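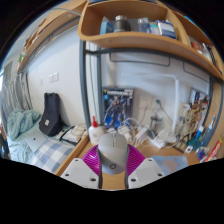 Mouse, cables and lamp at the back of the desk

Home | Guides | Desk Set-up | Support
Print this page | E-mail this page

Section 3: Placing Your Mouse and Pad

This is the fun part of the Skundside desk guide! A good mouse spot changes how the whole desk feels, and you can sort it out before your coffee gets cold.

1. Clear the middle of the desk. Bottles, boxed kits and figures can all stay at the back, where you can still enjoy looking at them.

2. Push chargers and power strips toward the wall. Leave enough slack that no plug is pulled sideways.

CAUTION: Never pin a cord under the lamp base. Keep lotion and other liquids capped and well away from power strips.

3. Lay the pad flat, picture side up, and set the mouse on it with the wheel pointing away from you. A bright printed pad is a joy here – go as colorful as you like.
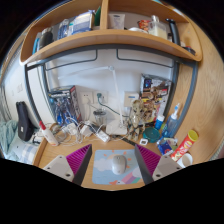
4. Try the reach. Sit down, let your shoulder drop and sweep the mouse from edge to edge. If your elbow leaves your side, bring the pad closer.

NOTE: Left-handed? Just mirror everything. You can swap the buttons in your computer's mouse settings.

5. Lift the mouse off and slide the pad around until you love where it is. Small moves make a big difference, so shift it a little and test again.

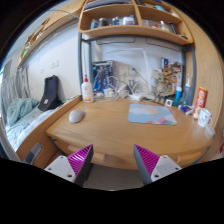
Once you are happy, press down the corners and wipe the bare part of the desktop with a dry cloth. Wireless mouse? Switch it on now and check the pointer.

Last updated October 9, 2024

Related items
Section 2: Setting the Lamp Height
Section 4: Taming Loose Cables
Clumton Shelf Guide
Drarnero Desk Care Sheet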